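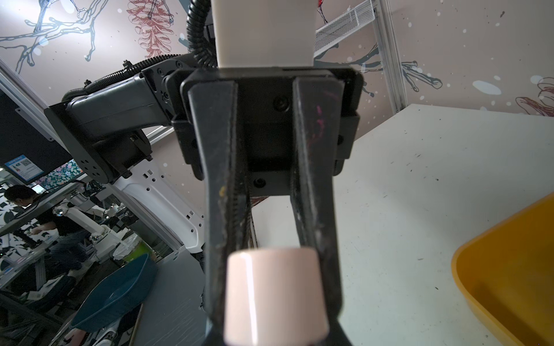
Vaughn Obi

Re: [sleep-research-talk] Magnesium and deep sleep, the Louro paper

Darlene Campbell wrote:
> Finally some good news for those of us over 60. The Louro
> group followed 1006 adults and the ones with the highest
> magnesium intake had far more deep sleep. My doctor has never
> once mentioned this. I started taking it Sunday and I plan to
> tell my sister to do the same.

Darlene, did you read the paper or the write-up? I ask because the write-up says "deep sleep" all the way through and the paper says "self-reported restfulness." Those aren't the same thing. No one in that study wore so much as a wristband. They filled in a form at the start and another 18 months later.

Also, 1006 people signed up and 984 are in the main table. I couldn't find a word on where the others went. Maybe they moved away. I'd still like to be told.

Then there's the intake figure, which comes from asking people what they ate over the past 14 days. I couldn't tell you what I had for lunch on Sunday. People who eat a lot of greens and nuts also tend to walk more and drink less, and the authors adjusted for age and sex and left it there.

Nathalie Turcotte posted a small trial here back in August, with a proper placebo group, and the difference was close to nothing. It got two replies.

I'm not saying it does you harm, though if your sister has any kidney trouble she should ask before she starts. What dose are you taking, and which form? The paper doesn't give one.

Vaughn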